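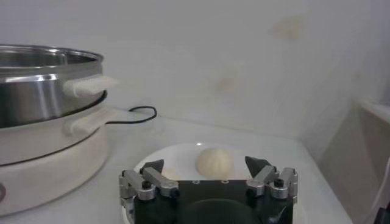 Gillotmont Kitchen runs a frozen bun delivery service for homes and small cafes. The questions on this page are the ones we get most often by email, and the answers apply to all orders placed through our website. Buns are sold plain or filled, and are meant to be steamed at home. A plain one is pale and round with a domed top, and a single bun on a small plate is a normal side portion for a child. Prices are on the order page.

Last updated 30 May 2025

Ordering

How do I place an order?
Choose your buns, enter your postcode and pick a delivery slot. You do not need an account, but having one lets you repeat an earlier order.

Is there a minimum order?
Yes, two bags. You can mix plain and filled.

How many buns are in a bag?
Six. The Wirkelis bag is the exception and holds 17 mini buns.

Can I change my order after paying?
You can change it until we send the packing email. After that the box is sealed and we can't add to it or take anything out. If you only need to change the delivery note, reply to the packing email and we will pass it on.

Delivery

Where do you deliver?
Most of mainland Britain. We do not deliver to the islands at present. Enter your postcode on the order page to check.

Do I have to be in?
No, but the box should go into a freezer the same day. Leave a note for the driver if you have a porch or a neighbour who can take it in.

What if the buns have started to thaw?
If they are still firm in the middle, put them straight in the freezer. If they are soft all the way through but still cold, keep them in the fridge, steam them that day and do not refreeze them. If they feel warm, throw them away and write to us for a refund.

Do you deliver in August?
Yes, but with fewer slots, as the kitchen closes for part of the month. Closing dates go on the order page once they are fixed.

Storing and cooking

How long do they keep?
Up to the date printed on the bag. Once a bag is open, fold the top over and clip it shut, otherwise the buns dry out and the skin cracks when steamed.

How do I steam them?
From frozen, over simmering water with the lid on. Put each bun on a square of baking paper and leave space between them. Times are on the back of the bag and differ between plain and filled.

My buns collapsed. What went wrong?
Usually the water was boiling too hard, or the lid came off too quickly. Turn off the heat, wait 3 minutes and then lift the lid a little at a time.

Can I use a microwave?
You can for the plain ones. Cover with damp kitchen paper. The texture is chewier. We don't recommend it for the filled buns because the middle heats unevenly.

Ingredients

Are the plain buns vegan?
Yes. They are made with wheat flour, water, sugar, yeast and rapeseed oil.

Do you make a gluten-free bun?
No. All our buns contain wheat.

What is in the Parnia filling?
Spinach, potato, onion and cumin. It has no dairy. The Shenoy filling is spiced chickpea and contains mustard.

Do you handle nuts in the kitchen?
Yes, there are cashews in one of the sweet fillings. Please do not order if you have a nut allergy.

Can the bags be recycled?
The outer box can go in with household paper and card. The bags can be taken to a supermarket that collects soft plastic.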